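**Bench rules for two arms on one table: what do you enforce?**

**pmkhize**
We have two arms bolted to the same slotted aluminum bench and I've been told to write the rules for it. Right now the rules are a page from March that says "be careful" in more words than that. I'd like to hear what other labs have in writing, mainly on:

- what can stay on the bench while an arm is powered
- where cables may run
- speed during setup
- who can clear a stop

My draft so far:

1. One operator per session. The operator holds the pendant and does not hand it over with the arm moving.
2. Setup and teaching at 100 mm/s or less.
3. Only task objects inside the marked zone. Everything else goes on the shelf.
4. Both arms stopped before anyone reaches in, even if only one is in use.
5. Whoever pressed the stop is the one who resets it.

I used the old Radebe checklist as a starting point, so if some of it looks familiar that's why.

**gavalas_l**
4 and 5 are fine. 2 is fine if you have a way to lock it. We set it in the safety config with a password, and it took 2 tries to get the password away from the people who shouldn't have it.

Rule 3 will be ignored within a week. Define "task objects." If the task is sorting cloth and dishes, the whole bench is task objects.

**pmkhize**
Fair. Ours is that kind of work, household items mostly. This is the bench with a session set up, cloth on the green mat, mugs and bowls on the left side. 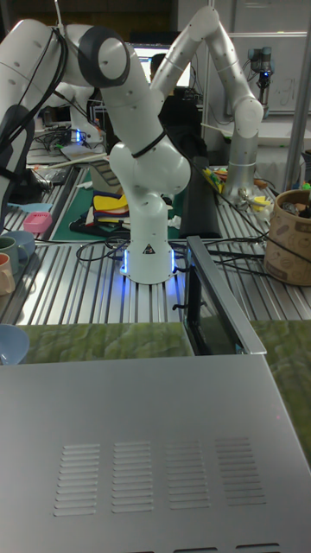 Hendrik Ngcobo says the cable rule should come before any of the others. His view is that clutter costs you a dropped mug, while a cable lying across the slots can get caught by a link and pull a controller off its shelf, and that a list which starts with the operator and the pendant puts paperwork ahead of the thing most likely to go wrong. He wants cables clipped into the rails or taken under the bench, with slack only at the base. I'm inclined to agree and move it to the top.

**halley_bench**
Disagree on the order. Cables are a maintenance item. You fix them once and check them on a schedule. People reaching in happens every few minutes. Put rule 4 first.

Also, the stop should cover both arms from one button. If it doesn't, rule 4 depends on somebody remembering, and you need to fix the wiring before you write anything down.

**lwazi_h**
Agree with Halley about the button. Don't agree that cables get fixed once. Every time someone adds a device, there's another cable, and it goes over the top of the bench the first day "for now." We had a cable get chewed through at the wrist because of that. No injury, but the arm was down for 58 days waiting on the replacement harness.

What works for us: any new cable has to be routed before the arm is powered with it attached. No temporary runs.

**gavalas_l**
58 days is a supplier problem.

**lwazi_h**
It was our cable.

**pjacobs**
A few things from our sheet (Sturkarier, two benches, similar layout):

- Tall items go outside the sweep of the elbow as well as the gripper. People watch the gripper and forget the elbow.
- Glass and ceramics only if the task calls for them. Otherwise plastic.
- Vents on any metal box stay clear. No fabric on top of enclosures, ever.
- A light on the base is not a stop indicator unless the manual for your model says it is. New people assume a color means safe.

And read the actual standard for your region and do a risk assessment. A bench list doesn't replace one, even if these are arms sold for working next to people. The object in the gripper counts too.

**halley_bench**
Second the last part. "Collaborative" describes the application after you've assessed it. A knife in the gripper changes everything.

**pmkhize**
Useful, thanks. Revised order:

1. One stop button covers both arms. Tested at the start of each session.
2. Both arms stopped before reaching in.
3. All cables routed before power on, no temporary runs.
4. Written item list per task. If it isn't on the list, it isn't on the bench.
5. Nothing tall in the elbow sweep. Vents clear.
6. 100 mm/s for setup, locked.
7. One operator, one pendant. The person who stopped it resets it.

Still not sure about 7. What if that person has gone home?

**gavalas_l**
Then the next operator does the start-of-session check from scratch and signs for it. Don't leave it stopped overnight with no note. Tape a note to the pendant.

**pjacobs**
We use a tag with name and time. Same idea.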